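Learning to Sew with Robot Hands
For readers ages 8 to 11
By Erlinda Enriquez

The Kavoline Club meets after school in a workshop in Birnitz. The students in it learn to do surgery jobs with robot arms. They never work on a person or an animal. They work on soft pads that stand in for skin.

What is a surgery robot?

A surgery robot does not think up an operation and do it alone. A person drives it. The driver sits at a desk, looks at a screen, and moves two handles. When the driver's left hand moves, the left robot arm moves. When the right hand moves, the right arm moves. At the end of each arm is a small metal tool, and the tool can bend like your wrist.

The robot makes big movements small. If you slide your hand the length of a pencil, the tool may only go as far as the eraser. That helps with tiny jobs.

What do new members do first?

They don't sew. For the first 6 weeks, they pick up rubber rings and set them on pegs. It sounds easy, but the handles don't let you feel how hard you are squeezing. You have to watch the ring. If it bends a lot, you are squeezing too hard.

Next they pass a ring from one tool to the other. One tool must not let go until the other has a good hold. Club members say "mine" out loud when the second tool has it.

How do you sew with a robot?

The sewing thread doctors use is called suture (say it SOO-cher). A suture needle is curved like a hook. You don't push it straight through. You turn your wrist, and the needle goes in one side of the cut and comes up on the other.

Then comes the knot. You wrap the thread around the jaws of one tool, grab the short end, and pull both ends apart. The first part of the knot is loose, so you add more on top of it. After that you trim the ends. The little ends left over are called tails. If the tails are too short, the knot can slip open.

What is the Prusix Challenge?

Every October the club goes to the Prusix Challenge. Teams have 9 minutes to close a cut in a pad. Judges look at where the stitches are, how tight the knots are, and whether the pad is torn. A team can earn up to 200 points. A dropped needle costs points, but you may pick it up and keep going.

There are 2 students on each team. One drives and the other is the caller. The caller watches the screen too and says things like "thread behind you" or "open your left." Halfway through, they trade places. Teams sign up by 30th June.

Words to know

Grasper: a tool with jaws for holding things.
Incision: a cut made on purpose, with straight, neat edges.
Suture: thread used to close a cut.
Venckus pad: the club's name for its practice pads.

Try it at home

You need a piece of felt, a shoelace, and two pairs of kitchen tongs. Ask an adult to cut two holes in the felt. Hold one pair of tongs in each hand and pull the lace through both holes. Now try to tie it without using your fingers.
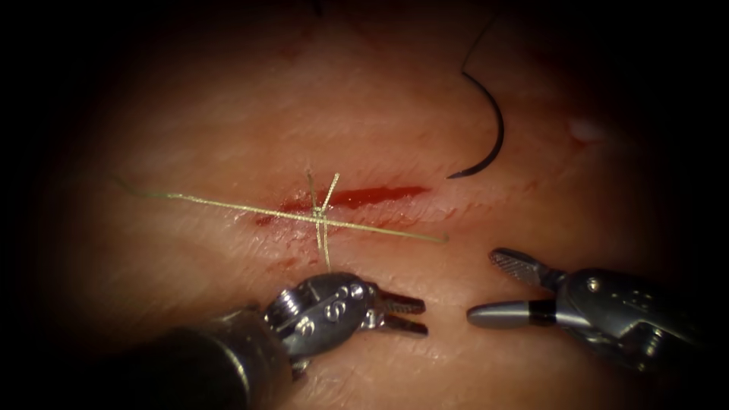
If the lace keeps sliding away, tape the felt to the table and try again with a thicker lace.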